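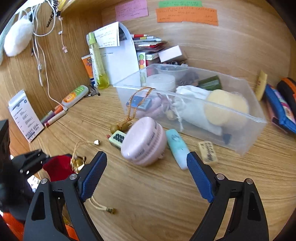
Desk day, part one: the clear box and everything that wouldn't stay in it.

The Small Things Gallery

I love a desk with too much on it. Every April I get the odds and ends out of the drawers at Burnska, spread them over the wood and decide what goes back, and every April I end up playing with them instead. This year Aníbal Guzmán came over at 3 with a bag of buns and we got properly stuck in. My notes on the favourites are below, in no sensible order.

The pink macaron
A little round container in the palest pink, and I can't walk past it without picking it up. It came from a gift shop in Jultside and cost me 60p in the closing-down sale. Best 60p I ever spent!

Green-backed tile
One mahjong tile, dark dots on a white face. The rest of the set lives with my aunt, who says she'll have this one back when I learn to play. I'm learning very slowly – I like having it on the desk.

The little beige block
Handwritten black characters, and a lovely thing to turn over in your fingers while you're on the phone. Aníbal wants it for his printing shelf. He can't have it.

Braided cord and wooden beads
Brown cord, hung over the front of the box with the beads resting on the desk. I bought it at the Cusi craft fair, stall 231, from a woman who was threading another one as she talked. I wish I'd bought two.

Gold bell
Tiny! I'm thinking of sewing it to a bookmark so I can hear when the cat's got hold of my book.

Red velvet pouch
The gold ornament on its thin string is what makes it. Velvet and gold together always feels like December to me, whatever the month.

In the box
A yellow sponge, a white drawstring bag, a white round tub and plenty more besides. Clear plastic is the only kind of storage I get on with – if I can't see it, I buy it again.

Part two will be the Hellov tins, all 6 of them, once I've found the lids.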